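In Defense of the Clothes on the Couch

3 June 2026

Every home has a piece of furniture that was bought for sitting and now works full time in laundry. Ours is the couch. Clothes arrive there from the dryer in the morning, and by dinner the family is eating on its feet, like commuters.

I used to fight this. I bought a folding board from a company called Haludent, which promised a finished shirt in four seconds. It came with a 60-page booklet. I folded 11 shirts, all of them into the same stiff little rectangle, and then I put the board behind the dresser, where it has been very happy.

The trouble with folding advice is that it's written by people who enjoy folding. They talk about drawers the way other people talk about Italy. They'd like your T-shirts to stand upright in rows, so you can see every one at a glance, and they never mention that you wear the same three.

My position is that a shirt has two honest places in life, on a person and on the couch. The drawer is for shirts we've stopped liking. Anything folded neatly at my house has been forgotten, and anything in a heap is in heavy rotation.

A jersey makes the case better than I can. Fold one by the book and the number disappears into the middle, along with the only reason anyone bought it. Drop it on the cushions and it goes on announcing itself to the room. 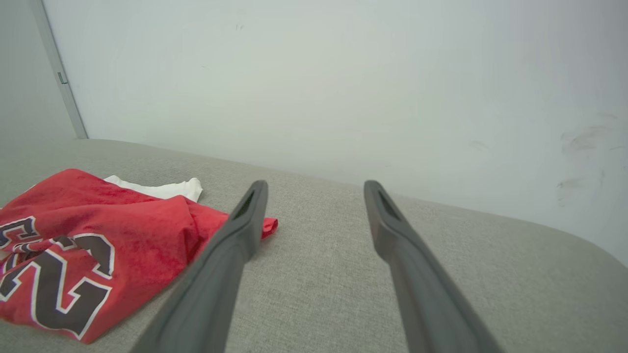
Red shirt, gray upholstery, number still on duty.

I do concede the problem of guests. When the doorbell rings I carry the whole pile to the bed, close the door and offer people a seat. After they leave I carry it back. My wife calls this moving the laundry. I've been calling it putting the laundry away, and I intend to keep doing so.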